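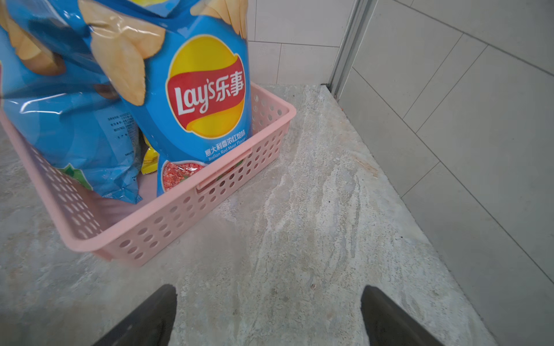
Chipstüten einräumen lassen: So prüfen Sie, ob ein Roboter die Aufgabe schon beherrscht

Von Larysa Vasylenko
Mittwoch, 6. Mai 2020

Ob Maschinen im Haushalt oder im Laden schon mit anpacken können, wird meist an spektakulären Vorführungen diskutiert. Für die Praxis sagt eine langweilige Aufgabe mehr aus. Wir verwenden in Brernov seit August das Umräumen von Snacktüten zwischen einem Korb und einem Tablett. Die Anleitung beschreibt, wie wir den Test aufbauen, wie wir ihn auswerten und was man daraus schließen darf.

Warum Chipstüten

Eine Tüte Chips ist leicht, glänzt und gibt nach. Greift man zu fest, zerbröselt der Inhalt. Greift man zu locker, rutscht die Folie weg. Außerdem verändert die Tüte bei jeder Berührung ihre Form, und die nächste Aufnahme der Kamera zeigt wieder etwas anderes. Ein Karton gleicher Größe ist dagegen fast geschenkt.

Was Sie brauchen

Einen Korb mit festem Rand, am besten aus Kunststoff
Ein flaches Tablett in einer anderen Farbe
Mehrere Tüten in verschiedenen Farben und Sorten
Eine Arbeitsfläche, die der Arm vollständig erreicht
Eine Stoppuhr und ein Blatt Papier

Schritt 1: Ausgangslage festlegen

Stellen Sie die Tüten aufrecht in den Korb, so dass sie sich gegenseitig stützen. So stehen sie auch in vielen Küchenschränken. Drehen Sie den Korb schräg zur Wand. Viele Steuerungen funktionieren gut, solange alle Kanten parallel liegen, und verlieren den Rand, sobald der Korb verdreht steht. Notieren Sie die Ausgangslage mit Klebebandmarken oder einer Skizze, damit Sie sie wiederherstellen können.

Schritt 2: Aufgabe in einem Satz formulieren

Schreiben Sie auf, was am Ende wo liegen soll, zum Beispiel: »Die gelbe und die rote Tüte liegen auf dem Tablett, der Rest steht im Korb.« Ctibor Krajčí, der bei uns die Protokolle führt, streicht jede Formulierung mit »ordentlich«. Das Wort lässt sich nicht auswerten.

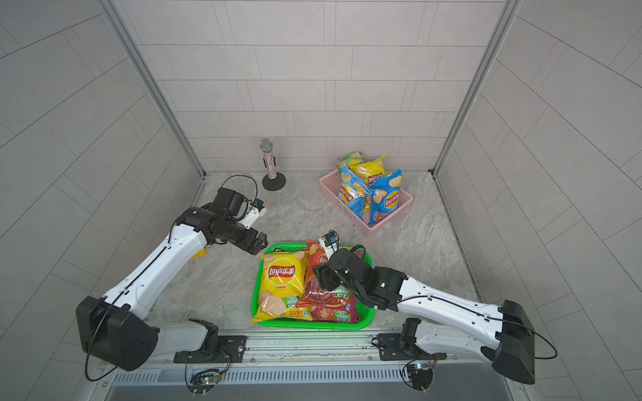

Schritt 3: Die Griffe einzeln beobachten

Lassen Sie den Durchgang zuerst langsam laufen und achten Sie auf die Stelle, an der die Finger ansetzen. An der oberen Schweißnaht hält eine Tüte meist gut, in der Mitte drückt der Greifer auf das Luftpolster. Überlappen sich zwei Tüten, nimmt er gern beide mit. Das zählt als Fehler, auch wenn am Ende beide am richtigen Ort liegen.

Bei zwei Armen kommt die Absprache hinzu. Einer kann festhalten, während der andere zieht. Arbeiten beide unabhängig, brauchen Sie einen Mindestabstand, sonst blockieren sie sich über dem Tablett.

Schritt 4: Wiederholen und zählen

Ein gelungener Durchgang besagt wenig. Wir machen 60 und verändern zwischendurch drei Dinge: die Drehung des Korbs, die Reihenfolge der Tüten und das Licht. Nach jedem Durchgang wird eingetragen: geschafft, geschafft mit Eingriff oder abgebrochen. Ein Eingriff ist jede Berührung durch einen Menschen, auch das Zurechtrücken des Tabletts.

Schritt 5: Mit Handarbeit vergleichen

Lassen Sie jemanden dieselbe Aufgabe ohne Eile von Hand erledigen und stoppen Sie die Zeit. Erzsébet Mészáros hat das bei uns übernommen und war fertig, bevor der Arm die erste Tüte abgelegt hatte. Für den Nachtbetrieb in einem Lager muss das kein Ausschlussgrund sein. In der Küche will niemand so lange warten.

Was das Ergebnis bedeutet

Für einen festen Platz mit bekannten Waren kann sich ein Versuch lohnen, wenn die Abbrüche selten sind und immer dieselbe Ursache haben. Im Haushalt sind wir deutlich zurückhaltender. Dort steht der Korb jeden Tag woanders, und eine angebrochene Tüte mit Klammer ist für die Maschine schon wieder eine neue Aufgabe. Diese Variante nehmen wir als Nächstes in das Protokoll auf.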